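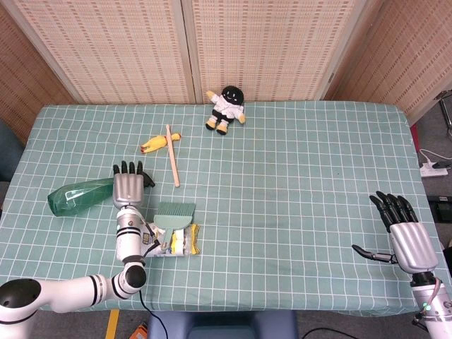
Table as laid for the mixed set, November. Screens up on the far side and both flanks, teal cloth on.

Notebook, bench 5, soft and awkward objects

Started 14:10. Purpose of this entry is to record how the mixed set is stored, laid and cleared, as the last two people to use the table put things back in different boxes and I spent most of the morning finding the brush.

Cloth. The pale teal one with the thin white grid is now the standard cloth for this table. The plain grey cloth slid whenever anything was dragged across it and has gone to the rag bin. The grid is useful for putting an object back in the same place after a break, but it is a print and should not be used for measuring. I checked a run of squares against the steel rule and the error builds up over the length of the table. Use the rule.

Do not iron the cloth. Shake it out, lay it with the lines parallel to the near edge, pull from the corners. Creases under soft packaging change how the packet sits.

Screens. Woven panels, light tan, two across the back and one angled in at each side. They cut the draught from the corridor door and stop people leaving cups on the far edge. The back pair should meet near the middle of the table. If there is a gap, move the right one. The left one has a foot that sticks and will tear the floor covering if pushed.

Objects, with notes on handling:

Green spray bottle. Kept on its side, on the left of the table, no trigger head fitted. The bottle is translucent, so any liquid left in it can be checked without opening it. Rinse with tap water only. Someone had put Stustico cleaner through it and the smell got into the box.

Dustpan and brush, small, teal. Too close in colour to the cloth and easily missed when clearing. The brush goes on top of the snack packet for this layout. I tried it under the packet first and the packet rolled off twice. Comb the bristles out by hand before storing or they take a set.

Snack packet. White, yellow and clear wrapper. Leave sealed. Once a packet has been squeezed a few times the ends crease permanently and it no longer behaves like a new one, so mark it on the underside and move it to the used tray. Replacements are in the Cerka crate. They are not for eating, including the ones in the used tray.

Stick. Long, light wood. One end rests on the rubber chicken, the other end comes down to the right towards the middle of the table. The diagonal matters. With the stick flat on the cloth it is a much simpler object. Sand lightly if it splinters, 240 grit, along the grain. No oil, as it marks the cloth.

Rubber chicken. Yellow, lies across the table, head left, feet right. The surface picks up lint from the cloth and gets tacky after handling. Wash in warm water with a little washing-up liquid, pat off, dust with talc and wipe back. Mass on the small Khoo balance after washing: 454 g. I repeated the weighing with the pan cleaned and got the same figure.

Plush doll. Round black head, white face, white outfit with black shorts, yellow hands and feet. Goes near the back edge, roughly central, arms spread. One seam at the back of the neck was opening and Mirta Domínguez closed it with 6 stitches in black thread. She suggests lifting it by the body and not by the arms until we see how the repair holds. Surface wash only.

Clearing order. Stick first, then the doll, bottle, brush, packet, chicken. Taking the chicken out early drops the stick, and the stick has already dented the edge of one storage tray. Everything goes in the Brulier box except the stick, which is too long and lives on the two hooks beside the window.

Box label rewritten. The old one still listed a sponge and a tin that went to another bench.

To do:
Second chicken on order, same size if the supplier still has it.
Felt pads for the screen feet, left one first.
Ask Mirta whether a darker brush set can be had. Teal on teal is a nuisance.
Repeat the doll seam check after 42 layings.

16:35. Box closed, cloth left on the table, stick on the hooks.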